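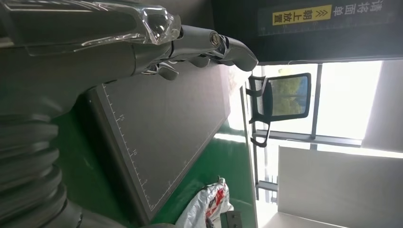 ## April – floor speech coding, second pass

Got through the whole Trotstead council set before lunch! That makes 1082 statements coded for who is criticizing whom, and the within-party fights are far more interesting than I expected.

Quick notes while they're fresh:

- Joint statements by party leaders are now their own category. We had been lumping them in with press releases, and they behave very differently – shorter, fewer names, lots of "we are disappointed."
- Kátia Fontes and I both coded the same 300 items. We disagreed on 63, nearly all of them on "rebuke" versus "clarification." She wants a third label for the ones that manage to be both, and after rereading a dozen I'm with her.
- Replies from the member being criticized mostly come the same day. I love this part of the data. You can watch the wording soften from the morning version to the evening one.
- Skovero export still drops the time of day on anything posted after midnight. Fixed some 60 by hand, rest to do.

The Kashindye assembly transcripts are next. Their caucus rules let any member attach a dissent to a leadership statement, so we should get both sides in one document – great for testing the new label.

To do: rewrite codebook page 4, send Kátia the split items, ask Telteo about the missing audio for the budget debate.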